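Milto Desk Arm with Sim Pack, tried in a shared workshop
November
By Sze-wing Wu

The box says you can have the Milto picking things off a table the same evening. It took us 5 evenings and one whole Saturday, and I have built arms before.

Start with the hardware. The joints come half assembled, which I liked until I had to take two of them apart again to route the cable the manual forgot. The screws are soft. The base clamp wants a thicker bench than the one in our workshop, so ours now sits on a scrap board Kuo-hua Fang cut for it. Once bolted down it moves well enough, a little jerky at the elbow, and it returns to its home position more faithfully than the Clikix I sold last year. I'll give it that.

The Sim Pack is the part they charge extra for. You build a table on screen, drop groceries and toys on it, and practice your pick routines before the real arm gets a chance to knock anything over. Setup is simple and the objects look decent. You get a yellow basket to sort into, a red plate, cartons, a tin with a pull tab, a puzzle with colored squares. Shadows fall where you'd expect. My doubts are about everything you can't judge by looking. I ran 13 picks on the simulated tin and all of them went through. On the bench, with a real tin from my own cupboard, the arm managed 8 out of 13, and the misses were all slips. The friction setting is buried in a text file, and the manual gives it one line.

Kuo-hua thinks I'm being hard on it. He got his sorting routine working in the sim during a lunch break and moved it to the arm with only small changes, but he was picking up foam blocks, and foam forgives a lot.

Support answered me in 2 days and told me to update the firmware, which I had done. The update did fix the elbow a bit.

At full price I would skip the Sim Pack and buy the bare arm. If it goes on sale, get it for planning your layout and for checking that the arm can reach the far side of the table, then do your grip testing on the bench.
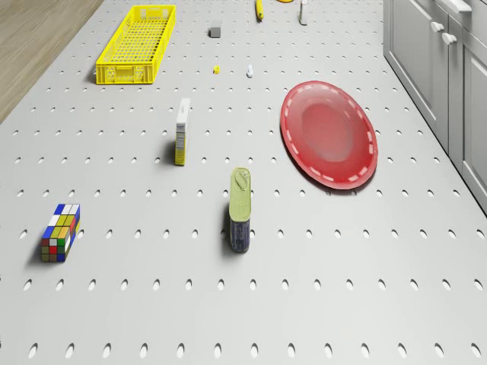 I'm keeping the arm, with better screws, and the pack stays installed until the trial license runs out.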